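Kitchen Robot Tips: Software Tricks for Clearing and Setting a Small Table
November 2022

Welcome back to the tips page! Last time I went on about grease and cable sleeves. This round is all software, my favorite part, because a good change to the code costs nothing and you can try it again five minutes later.

Let the planner be slow first
If your arm jerks on its way to a cup, turn the speed limit down to a third before you touch anything else. Most of what looks like a planning bug at full speed is a timing problem, and you'll see it plainly once the arm is crawling. I run every new task three times this way, then bring the speed up in small steps.

Plan the exit along with the grab
I used to plan a path to the object, close the fingers, and only then ask for a path out. Guess how many times the arm ended up holding a mug it couldn't lift without hitting the cabinet! Now I ask for both paths up front and throw the grasp away if either one fails. Thomas Pagano sent me this tip after reading the August page, and his version also checks that the wrist still has room to turn at the end. Do that too.

Pad your collision boxes unevenly
A fat safety margin all the way around makes a small kitchen impossible to move in. Keep the padding thick on the sides and top of things, and thin underneath where they meet the table. Folding tables get a box for the legs as well as the top, or the planner will happily send an elbow through there.

Name your logs like you name your leftovers
Date, task, and what changed. I have 1,578 runs in a folder called Ceritley, and the early ones are called "test" and "test new" and "test new good." Useless. A small script called Adell now refuses to start a run until I've typed one line about what's different. It takes a few seconds and I love it.

Teach perception on awkward things
Plain mugs are too kind to your detector. Mix in dishes that overlap, anything shiny, and anything you can partly see through -- those are what the depth readings choke on. 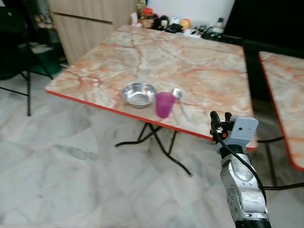 Grasp order is the setting I'd tune first for tableware, ahead of any fancy new model. My sorter, Bianchini, scores each item on how much clear space it has and how much its outline is shared with a neighbor. With the steel bowl, the pink see-through cup and the spoon bunched up like this, the cup's rim crosses the bowl's edge in the camera view, so I cut the mask for the cup first and let the bowl have whatever is left over. The spoon gets its own rule: fit a line down the handle and close the fingers across it. And if your tabletop has a busy pattern, fit the table plane from depth and leave color out of it, or every vein becomes a candidate fork!

Keep a "no idea" answer
Let your detector say it doesn't know. Mine (Usari, still a bit of a mess) has an unsure label, and when it comes up the arm backs off, the camera moves over a little and looks again. A second look from the side fixes plenty of see-through cups -- much cheaper than a knocked-over one.

Save the scene along with the failure
When a run goes wrong, store the point cloud, the planned path and the settings file together in one folder. Then you can replay it on the laptop after dinner with the arm switched off. Remember to save the random seed as well, or the planner may give you a different path each time and you'll chase it all evening.

Next page: gripper force settings for eggs. Send me yours if they work!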